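Bread, again

August 2019

Quick one, dough is on its second rise and I have until the timer goes.

So the sourdough. I know, I know. I said in June I was giving up. Threw out the starter, washed the jar, put the jar at the back of the cupboard where I couldn't see it. Then my sister-in-law gave me a bag of rye from the Olari mill shop and it sat there on the worktop looking at me for a week and that was that.

New starter is called Boutros. Don't ask. Well, it's the name on the jar, an old olive jar, the label won't come off however long you soak it. So Boutros it is.

Where I went wrong last time, far as I can tell. Too cold. Our kitchen faces north and has one small radiator behind the door, which is where the coats go, so the coats are lovely and warm and nothing else is. I was keeping the starter on the windowsill like the book said. The book was written by someone with a nicer windowsill. Boutros lives on top of the boiler now, on a folded tea towel, and he's been bubbling since the second day. Smells of apples and a bit of nail varnish.

Also I was using water straight from the tap. No idea if that matters. I leave it standing in a jug overnight now and feel very organised.

Flour: half the Olari rye, half strong white from the corner shop, for the starter only. For the loaf it's nearly all white becuase the children won't eat it otherwise. They say brown bread tastes of hamster. We have never had a hamster.

What I do, for those who keep asking. Feed Boutros before bed. Mix in the morning before school run, flour and water only, no salt. Leave it. Salt goes in when I'm back, plus the starter, and I squash it all together with a wet hand until it stops feeling like two different things. Then folds, every time I walk past the kitchen. No timer for that bit. If I'm on the phone to the gas people it gets a lot of folds.

Then shape, into the basket, fridge overnight. Bake in the big pot with the lid on for the first half, lid off for the second. 20 minutes each for a small one, longer for a big one. Last Lundska baking weekend I went to they did it on a stone with a tray of steam underneath and I burnt my wrist and thought never again, pot for me.

Slashing. Right. I've gone through every sharp thing in the house. Bread knife drags. Small veg knife drags less. Scissors are fun but you get a hedgehog. The proper blade on a stick is the one, I gave in and bought it, and the trick is straight from the fridge and fast. One long cut, a bit off centre, and don't go back over it. I always want to go back over it.

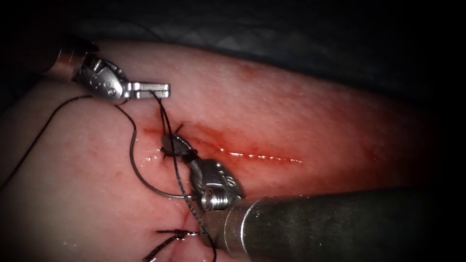 Can you bake it the same day and skip the night in the fridge?

You can, but it'll be floppier to slash and it won't taste of much, so give it four hours somewhere warm and use a tin to hold it up.

Tin loaves are underrated anyway. They fit the toaster. I spent most of spring making big round things with holes you could post a letter through and the butter went straight onto the plate. Jam too. Sandwiches impossible. For packed lunches I now do two tins at a time, slice one, freeze it, and hide the other from my husband, who eats bread standing up with the fridge door open.

Failures so far, in fairness. One loaf I forgot the salt. You'd think you could rescue it with salty butter, you can't, it tastes like a damp envelope. One went in the oven and the power tripped. And one stuck to the basket so badly I had to peel it out in handfuls and call it flatbread. It was quite nice, we had it with soup. Rice flour in the basket is the answer to that, lots more than seems decent.

Things I'd still like to know. Why the bottom goes so much darker than the top. Why it spreads out sideways the second it leaves the basket, some days and not others. Wether I need the Udari mixer everyone on the forum has, which costs more than our oven did. (I don't. I have looked at it four times today.)

Next week trying the seeded one, with the seeds soaked first. Then maybe buns. My neighbour wants some starter so Boutros is getting divided up tomorrow, must find another jar, she can choose her own name.

Timer's going. Comments are open if you know about the dark bottoms, thing with the loaf I mean.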